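Section 3. Preparing and Painting Interior Walls

These instructions apply to Bresen interior wall paint in all dark and bright shades. Read the full section before opening the can.

3.1 Before You Begin

1. Remove nails, hooks and loose paint. Fill any holes and allow the filler to harden.
2. Wash the wall with mild soap and rinse with clean water.
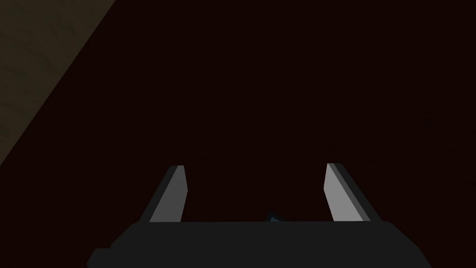 3. When the wall is dry, sand it lightly and wipe away the dust. Glossy walls require a coat of Drelstead primer.

CAUTION: Sanding old paint may release lead dust. Have the paint tested first if its age is unknown.

4. Mask the ceiling line, trim and outlets. Press the tape down firmly along its full length.

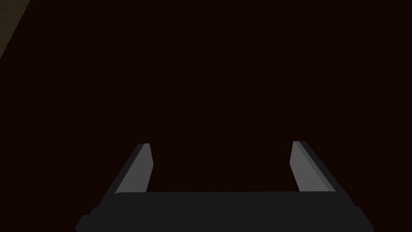 3.2 Applying the Paint

1. Stir the paint slowly from the bottom of the can. Do not shake.
2. Cut in along the corners with a brush, then fill the main area with a roller while the edges are still wet.
3. Apply two coats. Deep reds and maroons may need three — pigment in these shades covers less well over white.

NOTE: Where two colors meet in a corner, finish one wall completely before taping it for the next.

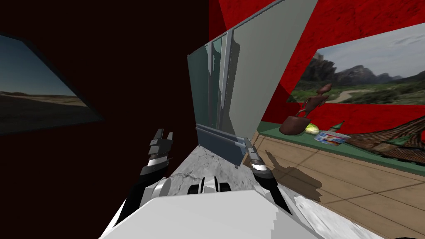 Figure 2. Maroon and bright red walls meeting at a corner, with landscape pictures hung.

4. Wait overnight before removing any furniture covers. Pictures may be hung once the final coat has hardened.
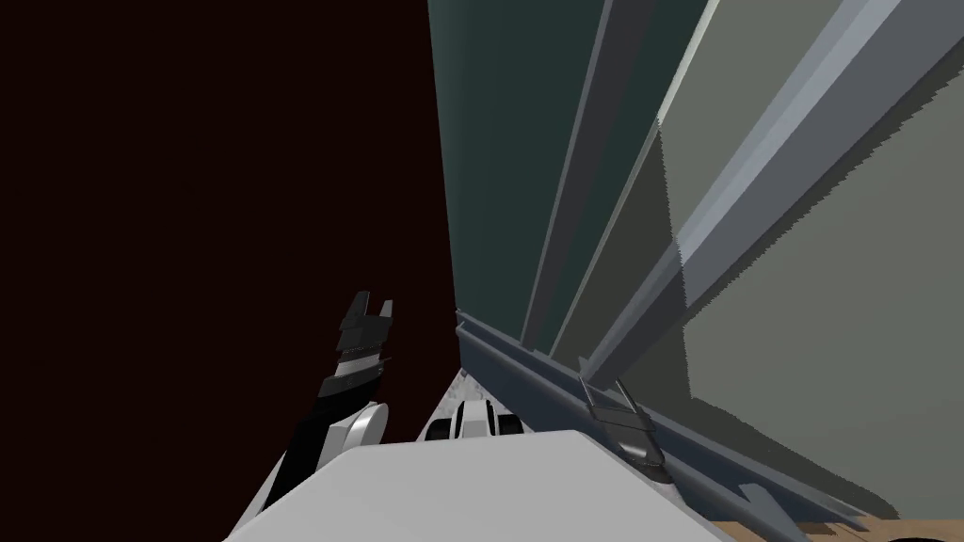 5. Clean brushes and rollers in warm, soapy water. Close the can tightly and store it away from frost.

CAUTION: Do not pour leftover paint down a drain. Follow local disposal rules.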